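# Ask the people on the street before you trust the map

January 2026

After the floods in Ngau last August, the first damage map reached the district office before the first truck did. That was a real achievement and I don't want to talk it down. But the map marked 299 buildings as probably damaged, and for the next two weeks that number ran the relief effort. Tarps were ordered against it. Cash grants were budgeted against it. Families whose homes weren't on it were told to wait.

I spent ten days in Ngau helping with household interviews. My view, then and now, is that we lean too hard on remote assessment in the second week of a disaster, when we could already be walking door to door.

## What the roof doesn't show

A flood is a hard thing to read from above. Wind takes roofs off, and a missing roof is easy to spot. Water leaves the roof where it was and ruins the floor, the wiring, the mattress and the rice. In the lower part of town, near the Simach bridge, we went into house after house that looked fine from overhead and had a brown line at chest height on the inside walls.

Zahira Menon ran the interview teams. She had us ask the same four questions at every door: how high the water came, how long it stayed, who sleeps here now, and what you cook on. It took about 10 minutes per household. By the end we had 1,000 completed forms, and the picture they gave was different from the map. The worst losses were in rented rooms behind shops, which the map treated as parts of larger buildings that were still standing.

The analysts knew this. The map carried a note saying the results had not been checked in the field. I have never met anyone in a relief office who read that note out loud at a meeting.

## The argument for speed

Waldemar Górecki, who has worked on mapping for far longer than I've done interviews, thinks I'm being unfair. He says a rough number on day two is worth more than a good number on day twelve, and that without the map the trucks would have gone to whichever village head had the best phone signal. He's right about day two. I have no quarrel with day two.

My quarrel is with what happens after. The coordinators in Ngau had bought a dashboard from Drernel, and once the count was on the dashboard it stopped being an estimate. Our forms came in on paper and were typed up at night by Syahrul Saragih and whoever else was awake. They were never added, as the system had no place to put them. So the older, weaker figure stayed on the screen, and the newer one sat in a folder.

## What gets left off the list

The standard relief kit in Ngau had soap, a bucket, two blankets and a tarp. It's a decent kit. It's also built for a household that exists only as a dot. When we asked parents what they had lost, they told us about school shoes, a sewing machine, the children's toys and towels. None of that will ever appear in an assessment from the air, and most of it is cheap to replace.

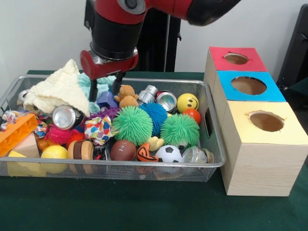

## What I would change

Put a date on every damage figure, in the same size type as the figure, and take it down when field data covers the same streets.

Pay for the door-to-door work up front. We had 200 forms printed when we started and had to beg the rest from a school copier.

Hire local interviewers on the first day and keep them on. They knew which alleys had rooms in the back – the rest of us walked right past them.

The Ngau forms are still in the folder, as far as I know. The dashboard still says 299.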